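[refurb-automation] Re: Budget line for second CPU handling cell

From: Dolores Haverford
To: refurb-automation list
Subject: Re: Budget line for second CPU handling cell

Obinna Oyewole wrote:
> Before I sign the request for the second cell I need three things.
> 1. Why the fixture line went up from the June draft.
> 2. Whether we can buy one set of fingers and use it for both
> boards and trays.
> 3. What happens to the Cetitz option. Booker still has it on
> his sheet as the low bid.

Obinna,

Taking these in order. Prices are in dollars, before freight.

1. Fixtures. The June draft had one printed tray at 400. The current sheet has two at the same price, so 800. The second tray is a spare. When a pocket wall wears, the part sits off square and the pick has to be taught again. Miłosz wants a spare on the shelf at handover, and I agree with him. The frame the trays bolt to is on a separate line and has not changed.

2. Fingers. The answer depends on the board work, which sets the limits on reach and width. A tray gives the gripper open space on most sides. A server board does not.
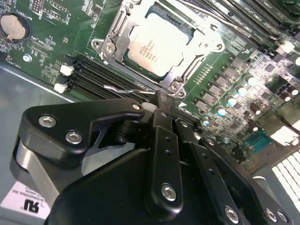 The memory slots and the capacitors next to the socket fix the maximum finger width, and the load plate fixes the approach angle. A narrow finger that can do the socket can also do the tray. The reverse does not hold for the wide pads Nirkness quoted as standard. I have taken the wide pads off the sheet and put in two sets of the narrow ones, one fitted and one spare. The quote is 534 per set, screws included. Lead time is 20 working days from the purchase order, so please do not hold this line for the rest of the package.

Two related items that were missing from the June draft:

Cleaning station. Parts that reach the tray with old thermal compound on the lid are a problem for the marking reader and a possible one for the pads. Cletus has been told by the board team that wiping will stay a manual step this year. I would still reserve floor space and an air drop for it now, as adding the drop later means another shutdown of the line.

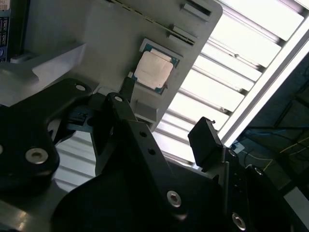
Processor in the tray pocket, residue on the heat spreader.

Wrist camera. The Alcantara quote includes one camera and no spare. Cable routing at the wrist needs to be in the purchase spec. We left it out the first time and paid for it as a change order.

3. Cetitz. Their price is lower, but it assumes a suction tool in place of fingers. I asked them for a written statement on lids with residue and received a brochure. They also quote the tray as customer supplied, so add 800 to their total before comparing it with the others. Booker, please correct the sheet or mark the bid as incomplete.

On tray layout, I propose we order the second cell with the same pocket spacing as the first. There was a suggestion to close up the pockets and fit more parts per tray.

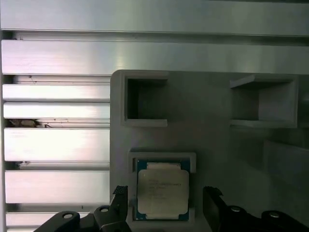

The fingers have to open past both sides of the part and still clear the next pocket and the raised block, and that clearance comes straight out of the spacing. Closing it up would mean thinner fingers, a new drawing and a new quote. If throughput turns out to be the limit, a second tray position on the extrusion costs less than a redesign.

Still open:

- Tistitell has not confirmed whether the controller license covers two cells. Miłosz is asking.
- Freight on the frame. No figure yet.
- Who pays for operator training. I have it under our cost center until someone objects.

I will upload the revised sheet by 4 pm. If you can approve the finger line on its own, I can place that order first and let the rest follow the normal route.

Dolores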